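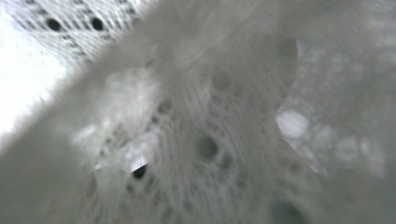 How do I fold white mesh laundry bags so they lie flat in a drawer?

Asked by Eleni Grgić

I have a set of white mesh bags for washing knits, lace and underwear. They come out of the machine crumpled and twisted, and when I fold them the layers slide apart again within a minute. The large one has a drawcord and the rest have zippers. I have tried folding them in quarters and I have tried rolling. The drawer is shallow and everything springs up against the top of it. Is there a folding order that works on net, and should the cord come out first? I would also like to stop the diamond mesh from creasing permanently if that is possible.

Fatos Perić

Close the zipper, lay the bag on a hard flat surface, square it up by the seams and fold it in thirds toward the zipper. Net has very little friction against itself, so the fold has to be held by something stiff, and the zipper is the only stiff part of the bag. With the zipper as the last edge, the package stays shut under its own weight.

Order of work for a zippered bag:

Empty it and turn it right side out. Run a finger into each corner.
Close the zipper fully. Tuck the pull under its cover if it has one.
Lay it down with the zipper side facing up and the zipper farthest from you.
Pull opposite corners diagonally, one pair and then the other. This squares the openings in the mesh.
Press the air out with a forearm, moving toward the zipper.
Fold the near edge up by a third, then by another third.
Fold once across the length if the drawer needs it.

Step four is the one people skip. Diamond mesh is not stable on the diagonal. If one corner is pulled out of square, the threads lie at a different angle there and the panel will not go flat no matter how it is pressed. Look at the openings. When they are all the same shape over the whole panel, the bag is square.

Do not iron it. Most of these bags are polyester and the threads are thin enough to glaze or shrink at settings that would be harmless on a shirt.

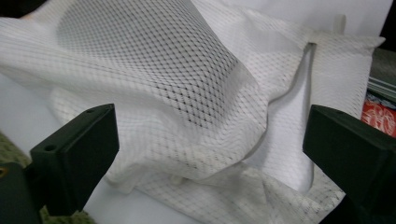

White diamond mesh with a raised fold.

For a fold like that, lift the whole panel by two corners and set it down again. Smoothing from the top only moves the hump along, and usually the bottom layer is bunched too. If you have a seam or binding, lay that down first as a straight line and let the net follow it. The seam does not stretch and the net does, so working the other way around leaves ripples along the binding.

Comment from Eleni Grgić: The diagonal pull made a visible difference on the small bags. The large one still will not square up.

Comment from Fatos Perić: Measure both diagonals. Mine is a Pesten bag and both come to 645 mm. If yours differ, the net has been stretched, most likely by overfilling, and you can only get it close.

Snežana Hoxha

I don't fold mine. I put all the small ones inside the big one and hang it on a hook on the back of the laundry room door. Takes two seconds. If you need them in the drawer this won't help, but they do dry better that way.

Azra Vasić

The answer above covers the zippered type. Adding the drawcord type, plus the creasing, which has not been covered.

Leave the cord in. Threading it back through a net casing takes longer than any folding method saves. The cord does need to be outside the stack, though. If it ends up between layers it makes a ridge, and with several bags on top of each other the ridge prints through to the next one.

Open the mouth of the bag to its full width and draw the slack of the cord out at one point. Lay the bag down with the cord at the top.
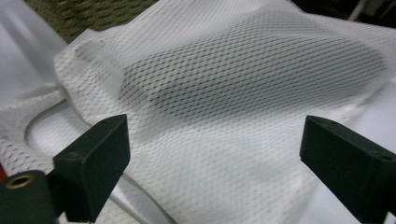
Then run a hand between the two layers from the mouth to the bottom seam and check for anything left inside. A single sock is enough to keep the bag from lying flat, and white items are hard to see through white net. After that, fold the sides in to the middle, fold the bottom up to just below the casing, and wrap the cord twice around the outside. Tie it or push the cord stop up. The cord then does the job the zipper does on the other type.

On permanent creases: they are set by heat and by spin speed. I tested this with two identical bags, each empty and weighing 97 g dry, in a Manninen front loader. The one spun at 1,000 rpm could be squared by hand straight from the drum. The other had the same wash temperature and the same detergent. A machine's fast program may go well above that, and I have not found any benefit to it for net, as there is hardly any water held in it to begin with. Keep the bags out of the dryer, or use the no-heat setting.

If the creases are already there, soak the bag in warm water for ten minutes, square it on a towel using the diagonal method, and leave it until dry with a book along each seam. It takes most of them out. A crease where the threads have been bent sharply over each other, for example under the zipper end, tends to stay.

For a shallow drawer, file the folded bags upright against the front with the folded edge up. Stacked, they compress at the bottom and spring at the top. A strip of cardboard cut to the inside width of the drawer keeps them standing.

Comment from Eleni Grgić: Cord outside the stack fixed the large bag well enough. The diagonals were different, so it had been stretched. I am filing them upright now and the drawer closes.

Comment from Panagiotis Janevski: Does the towel method work on the finer net, the kind sold for lace and tights? I have some with openings so small that I can't tell whether they are square.

Comment from Azra Vasić: Same method. Go by the seams and the two diagonal measurements. Pull gently, fine net tears at the corner stitching first.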